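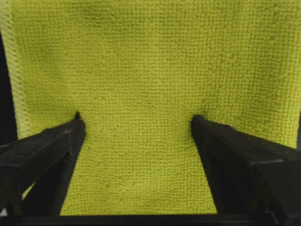 Microfiber cloth, yellow-green, stitched edge.

Section 4. First use and seasoning the plates

Read all of this before plugging in the Flostside sandwich press. Takes a few minutes. Keep the booklet.

Before you start

1. Take out all packing, incl. the cardboard sheet between the plates. Easy to miss.
2. Wipe both plates with a damp cloth, then a dry one. No steel wool, no scouring powder.
3. Stand the press on a flat, heat-safe counter. Leave 4 inches clear at the back and on both sides.
4. Check that the drip tray is pushed all the way in. It clicks.

CAUTION: Never put the press or cord in water. Unplug before wiping, every time.

Seasoning

1. Plug in. Red light comes on. Set dial to LOW.
2. Close lid, wait for the green light.
3. Unplug. Put a teaspoon of plain cooking oil on a folded paper towel and rub a thin film over both plates. Thin – if it pools you used too much. Plates are hot, use tongs to hold the towel.
4. Close lid, plug back in and heat on MEDIUM for 8 minutes.
5. Unplug, leave lid open, let it cool for 30 minutes.
6. Wipe off any extra oil.

NOTE: A little smoke and a new-appliance smell are normal the first time. Open a window. If smoke keeps up on the second use, unplug and see Section 9.

NOTE: No spray oils. They leave a sticky brown coat that wont come off with normal cleaning.

Your first sandwich

1. Preheat on MEDIUM with the lid closed until green light.
2. Butter the outsides of the bread, edge to edge. Soft butter, cold butter tears the bread.
3. Keep filling away from the crust. Cheese first, then anything wet (tomato, pickles), then cheese again.
4. Lay the sandwich toward the back of the lower plate. The lid pushes it forward a bit.
5. Lower the lid. Do not force the latch. Thick bread – leave latch open and let the weight of the lid do the work.
6. Check color after 4 minutes. Give it longer if you like it darker.
7. Lift out with a wood or silicone spatula. Metal scratches the coating.

CAUTION: Steam comes out the front when you open the lid. Lift by the handle only, keep your face and other hand back.

CAUTION: Melted cheese stays hot longer than the bread. Let it sit before giving it to kids.

Re-seasoning

Repeat the seasoning steps when food starts to stick. If you use the press most days, figure on once a month. Always re-season after a deep clean (Section 7).

Older Binido plates fit this base but have no coating. Season them twice before before first use.

Text revised October 13, 2015. Y. Chukwu, Asmont Kitchen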